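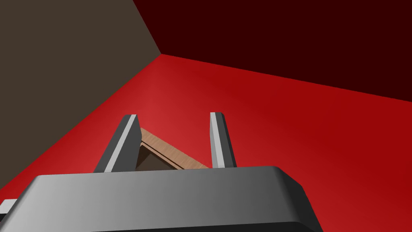

The Night of the Weathercock

By the time the porter's clock said ten past two, Sunee Panyasiri had lost a shoe in the flower bed and didn't care at all. She was a first-year, she had been at Briem Hall for one whole term, and she was about to help steal a weathercock!

The weathercock belonged to Fanalon, across the river. It was a fat copper goose, really, but everyone called it a weathercock because the song did. Fanalon had taken it from Briem during a boat supper, long enough ago that both sides had their own version of the supper, and Briem had been trying to get it home ever since. There were 24 attempts in the Goose Book. Quyên Đoàn had read every page aloud in the library basement, doing all the voices.

"Number nineteen is my favorite," she whispered now, crouched behind the Fanalon bike shed. "They came dressed as plumbers and got asked to fix a sink. They fixed it, too!"

"Shh," said Dagný Lund, who was holding the ladder.

It was March and the river smelled wonderful, all mud and cold leaves. Sunee had never felt so awake. Up on the chapel roof the goose swung a little and creaked, and she could have sworn it was looking toward home.

The plan was Dagný's. Up the ladder, along the gutter, lift the goose off its pin, lower it in a laundry sack. She had practiced on a coat stand.

She was halfway up when a window opened.

"Are you the Briem people?" said a voice. A gray head leaned out, wrapped in a towel. It was Malou Hjaltested, the Dean of Fanalon, and Sunee's stomach dropped straight into her one remaining shoe.

"Yes," said Quyên, because she could never lie to anyone over fifty.

"Well, thank goodness. Use the inside stairs, that gutter's rotten." The window closed. A minute later a door opened below it, and there stood the Dean in slippers with a flashlight and a can of oil. "It screams all night when the wind's in the east. I've written to your Master twice asking you to steal it. Guðlaug Þrastardóttir never answers a letter."

So they went up the inside stairs, all four of them, and it was glorious up there, with the whole town laid out in lamps and the river going by underneath. The Dean oiled the pin. Dagný lifted. The goose came off with a pop and nearly took Quyên over backward.

"You'll write it up properly?" the Dean asked. "Rope, moonlight, that sort of thing?"

"There'll be dogs," Quyên promised. "Enormous dogs."

They carried it over the bridge between them, singing the second verse, and Sunee walked the whole way in one wet sock.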